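Forums > Food and Drink > Entertaining at Home > Coffee table nibbles, how much is enough?

New posts | Search | Members | Log in

Irja Huttunen
Hello all, long-time reader. My husband's family come to us every November and they stay for hours (lovely people, mostly!). There's coffee at two, then cake, and then everyone sits in the front room and I have to keep something on the table until supper. Last year I bought far too much and we were eating stale almonds until Easter. The year before, it had all gone by half past three and his aunt asked if I'd like her to pop to the shop.

So how much do you put out per person? I bought a 370 g bag of the Bemik mixed nuts as a trial and my two teenagers got through it during one film, so that's no guide. I'd like to use my square brown tray with the shiny rim, but I can't tell if one tray looks mean for ten people.
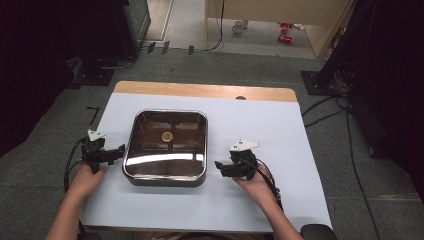 Kerttu Suominen
One tray is plenty if you keep filling it. I do 300 g of nuts for eight and top up in small amounts from the kitchen. If you put it all out at once people graze without noticing and then don't want supper, and you've made a whole supper.

mossy_kettle
Sorry, can't agree with Kerttu. Topping up means you're on your feet all afternoon and never get to sit with anyone. My mum did that my whole childhood and I don't think she ever finished a cup of coffee. Put it all out, let them eat it, do a lighter supper. Soup!

Kerttu Suominen
It's two trips to the kitchen, mossy, hardly a marathon.

dennis_from_vivthorpe
Do you need nuts at all? They're a terrible price now. The Tikkanen rye crisps are cheaper and a 400 g box goes a long way. Also my brother-in-law can't have nuts so I stopped bothering.

Irja Huttunen
Oh I hadn't thought about allergies, thank you Dennis. Nobody on his side has one that I know of, but one of the nieces is bringing a boyfriend so I'll ask. That might settle the mixing question too, because I was going to tip everything in together and now I'd want the raisins and crackers kept well apart from the nuts, maybe in a different dish altogether. I do have the divider with four sections, and a clear lid with a little brown knob.

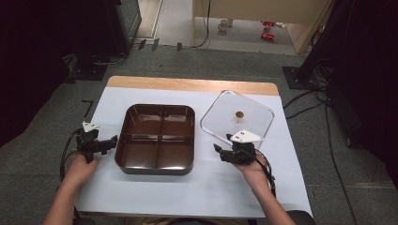
The other worry is chocolate. I always buy the Jurkier mint ones and they always go first, and then the children sulk. Do I ration them? Put them out after the cake? His aunt takes three at a time, I've watched her.

mossy_kettle
Chocolate comes out last, with the second coffee. Never before cake.

plum_and_custard
Disagree, chocolate first so it's done with and they settle down to the boring stuff. Worked at my dad's seventieth. Must have been roughly 2,000 crumbs in that carpet mind you.

Kerttu Suominen
Hide a second box for the children and tell them where it is. And Irja, let the aunt go to the shop if she offers again.

Irja Huttunen
Ha, I might! Right, less nuts, soup for supper, second box behind the flour. Will report back.

14 replies | 3 shares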